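Ticket 351
Subject: Left gripper loses position partway through a demonstration, right gripper fine
Opened by: Lerato Masilela
Assigned to: Liv Isaksson
Site: Clavomville, ground floor demo room
Product: Cikton hand-held grippers (pair), Fagerlund recorder software
Priority: Normal
Status: Closed

Lerato Masilela, 9:40 am

We are recording two-handed demonstrations for the Plivska arm pair. The task is pick up an item with the left, pass it to the right, set it down in a tray. Since we moved into this room in June the left gripper's track has been breaking up in the middle of episodes. The right one is clean.

What it looks like on replay: the left track follows the hand normally through the pick. Somewhere near the handover it stops, sits still for a moment, and then jumps to a new position. The jump can be as long as a forearm. After that it follows normally again but with an offset, so the left gripper in the replay is closing on air next to the item.

The recorder does not flag these episodes as bad. They come through with a green check mark. We only found out because the arms did the handover wrong when we ran a policy trained on the first batch, and I went back and watched the replays one at a time.

Of the first 80 episodes, 23 have the jump. I have the list and will attach it.

Already tried:
Restarted the recorder.
Swapped the left and right cables at the hub. Problem stayed with the left gripper.
Charged both grippers overnight.
Ran the finger open/close calibration on both. Passed on both.

Let me know what else you need.

Liv Isaksson, 10:15 am

Thanks, that is a good start. A few questions before we touch anything.

1. Which firmware is on each gripper? The recorder shows it on the Devices page, under the serial number.
2. Are you mapping the room before each session, or reusing a saved map?
3. Is the same person doing all of the episodes?
4. Does the gripper opening (the finger width) also freeze during the jump, or only the position?

Number 4 matters most. If the width freezes too, we are losing the whole stream and I would look at the cable or the hub. If the width keeps going, the data is arriving and the tracker is the one giving up.

Please also send me one bad episode and one good one, raw. The replay export leaves out the part I need.

Lerato Masilela, 11:05 am

1. Both are on 331.
2. Reusing a saved map. We made it the day we moved in.
3. No, three of us take turns. The bad episodes are spread over all three, though mine has fewer.
4. Only the position. I plotted the width for five bad episodes and it is smooth all the way through, including during the freeze.

Uploading the two raw episodes now. The good one is me, the bad one is one of the others.

Liv Isaksson, 1:30 pm

Got both. You can stop suspecting the cable. There are no dropped messages in the bad episode.

The tracker has a feature count, meaning how many points in the room it is following at any moment. In the good episode the left gripper's count goes down a little at the handover and comes back. In the bad one it falls almost to nothing, stays there while the hand is rotated, and the position freezes at the same time. When it recovers it tries to match itself to the saved map and picks the wrong place. That would be the jump.

So there are two faults. First, it is losing sight of enough to follow. Second, when it comes back, it is landing in the wrong spot on the map. I would like to fix both, as the first one will always happen now and then.

Can you tell me about the room? What is on the walls, where the person stands, and what has been moved since the map was made.

Lerato Masilela, 2:10 pm

It is a long room. Brick wall down one side with white plaster over it, white ceiling with a duct, fluorescent lights. There is a long white table against the brick where we leave the task items and our bags. Wooden floor. The other side is plain, apart from furniture.
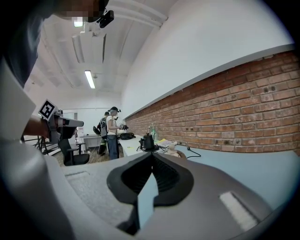 We have moved the furniture more than once since the map. The long table used to be farther down the room, and the chairs end up wherever people leave them. I had assumed the tracker only cared about walls.

The operator stands with the right hand toward the brick. At the handover most people turn the left wrist outward to present the item, so the left gripper ends up looking at the plain side or at the operator's own shirt. I do it with less wrist turn, out of habit. That might be why mine are better.

Liv Isaksson, 2:45 pm

That fits. The brick gives the tracker plenty to hold on to in terms of points, so the right gripper is happy. The left is looking at a blank surface or at a person, and neither is any use to it.

One caution about the brick. It is regular, and on recovery the tracker can match one stretch of it to another stretch. The landing spots in your bad episode are shifted along one direction, and I think if you check you will find that it is the direction of the wall. The moved furniture makes this worse, because the furniture was what made one part of the wall look different from the next.

Please do the following, in this order, and record ten short episodes after each step so we know which step did what. Keep the same operator for all of them. Not you, someone who turns the wrist.

Step A. Delete the saved map. Make a new one with the furniture where it is now. Walk slowly, hold the gripper at the height you work at, cover both long sides and both ends, and finish where you started. Wait for the loop closed message before you stop.

Step B. Put something with detail on the plain side, at working height. Printed posters are fine. Different ones, please. Four copies of the same poster will give you the brick problem again.

Step C. In the recorder, go to Settings, Tracking, and set "Accept recovery" to Strict. With this on, if the tracker is lost for too long the episode is marked bad instead of being joined back together.

Do not change the firmware yet.

Lerato Masilela, 4:20 pm

Step A done. The first try did not close the loop. I think I walked too fast near the far end. The second try closed.

Ten episodes after Step A: freeze in three of them, but the position came back to the right place each time. No offset after the freeze. I checked by having the operator finish with the gripper against a corner of the tray, and the end position agreed across all ten.

You were right about the direction. I went through the old list and the shifts all run along the brick wall.

Step B tomorrow, I need to get things printed.

Lerato Masilela, 10:50 am, next day

Step B done. We put up a large map, a calendar, two different safety posters and a page of old wiring diagrams. Then I remade the room map so they would be in it. I hope that was correct, you did not say.

Ten episodes: one freeze, very short. Same operator, same wrist turn.

Step C done. Ten more episodes, no freezes at all, so Strict had nothing to catch. To test it, I had the operator hold the left gripper flat against their chest for a few seconds in the middle of an episode. The recorder marked it bad with "tracking lost, left". That is what we needed from the beginning.

Liv Isaksson, 11:20 am

Yes, remaking the map after the posters was correct. I should have written it down.

About the wrist turn. You do not have to forbid it, but I would ask people to turn the body a little and keep the left gripper pointed somewhere across the room for as long as they can. It also helps to stop briefly before the handover. Demonstrations done in one fast sweep are harder for the tracker and, in my experience, harder for the policy to learn from too.

Keep other people well back while you record. Someone walking close to the gripper takes up a big part of its view and the tracker will try to follow points on their clothes.

What do you want to do with the old episodes?

Lerato Masilela, 11:45 am

I would like to save them if possible. The task items and the tray are the same. Can they be run again against the new map?

Liv Isaksson, 12:30 pm

Not against the new map, the furniture is different and it would be guessing. The ones without a jump you can keep as they are. For the ones with a jump, the part before the freeze is good. If you train on the pick separately you can cut them at the freeze and use the first half. For the full handover I would throw them out and record again.

There is a script in the recorder folder, check_tracks, that reads the feature count for each gripper and lists any episode where it falls under a limit. Run it on the whole first batch. You found yours by eye, and a small jump is easy to miss that way. Use the default limit first.

Lerato Masilela, 3:35 pm

Ran check_tracks on the batch. It found all of the ones on my list and two that I had missed. In both of those the jump is a couple of centimeters, right at the moment the right fingers close. I could not see it in the replay even when I knew where to look.

We have thrown out the lot for the handover task and kept the cut versions in a separate folder for the pick. Re-recording started after lunch. So far everything is clean except one episode marked bad by Strict, where the operator bent down to get a dropped item and pointed the gripper at the floor.

Two requests, if you can pass them on:

Could the recorder show the feature count while recording, or at least beep when it is low? The operator cannot see the screen with both hands busy.

Could Strict be the default? We had no idea the setting existed.

Liv Isaksson, 4:05 pm

Passed on both. The beep exists in the test version and I can give you access to it if you want, but finish this batch on the version you have so everything matches. The default is being discussed. Some sites record outdoors and they complained when it was on.

I am putting these notes on the ticket for the next person:

Cause: left gripper facing a plain surface or the operator's body at handover, tracker lost, wrong recovery along a repeating brick wall, saved map out of date.
Fix: new map with furniture in place, varied posters on the plain side, map made again after posters, Accept recovery set to Strict.
Remake the map whenever the long table is moved.
Hardware: no fault found on either gripper. Firmware unchanged.

Okay to close?

Lerato Masilela, 4:20 pm

Okay to close. I have put tape on the floor at the table legs so we can tell if it moves. Please send the access for the test version when this batch is finished, I will write to you under a new ticket.

Ticket closed by Liv Isaksson, 4:25 pm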